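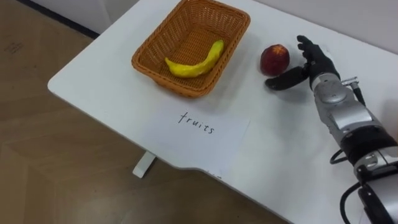 The bus to Tarklow leaves the Skinholm sports hall at 6:40 in the morning, and Kristof De Graaf is usually the first one on it. He takes the front seat on the right side, puts his knee brace on over his sweatpants and tries to sleep. The ride is 198 miles. By the time the team gets there, plays a match, eats and rides back, it is close to midnight.

De Graaf is 34 and has played volleyball for Skinholm for 11 seasons. He is a setter, and he was never the tallest or the quickest in the league. What he has is a pair of hands that put the ball in the same spot every time, and a habit of watching the other team's middle blocker instead of his own hitters.

"If their middle leans, I go the other way," he said. "I've been doing the same thing since high school. Some of them still lean."

Skinholm finished ninth out of 12 teams last season and lost its two best outside hitters over the summer. One went to a bigger club and the other took a job in another state. Few people expected much this fall. Through five matches the team is 4-1, with the only loss coming in five sets at Evia, where Skinholm had a match point and served it into the net.

Much of the change is the work of Veerle Jansen, who took over as head coach in January. She played libero for nine years and then coached juniors, and she came in with firm ideas about serve receive. For the first three weeks the team hardly hit a ball. Practice was passing, then more passing, then a short scrimmage in which a point counted only if the first pass was on target.

"They hated it," Jansen said. "I would have hated it too. But we were giving away six or seven points a set before we even got to swing."

She also moved De Graaf's starting position. Under the previous coach he began most sets in the back row, to get a third hitter up front early. Jansen starts him at the net and accepts a weaker attack for the first few rotations in exchange for a better block. De Graaf did not like the idea and told her so. They argued over it for most of one bus ride and tried it the following week.

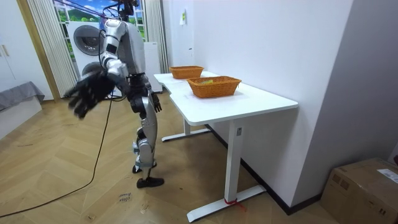 The match at Tarklow was the first real test of it. Tarklow runs its offense through Dumitrescu, a left-handed opposite who had put up 75 kills in his first four matches and who hits hard down the line. Skinholm's plan was to give him the cross-court shot and dig it. In the first set the plan did not work at all. Dumitrescu had eight kills, two of them off De Graaf's hands, and Tarklow won 25-17.

Jansen left it alone. In the second set the diggers took one step back and the balls started coming up. Skinholm won that one 25-22 and the next 25-20. The fourth went to 28-26, and it ended when De Graaf dumped the ball over on the second touch with both blockers drifting toward the left side. Attendance was 586, a good crowd for that gym, and most of them were already putting on their coats when the referee finished signing the score sheet.

The Skinholm hall seats 2000 and has not been full in years. Ticket sales are up a little, and the upper section on the east side, closed all of last season, has been opened again for home matches.

De Graaf has not said if he will play another year. His contract ends in the spring, and his knee has been drained twice since the summer. Jansen has been giving him one practice off a week and using the time to work with the backup setter, who is 19 and taller by a good four inches.

"He's going to be better than me," De Graaf said. "He sets too fast right now. He'll slow down."

Evia comes to Skinholm for the return match in two weeks. Jansen has already added ten minutes of serving to the end of every practice.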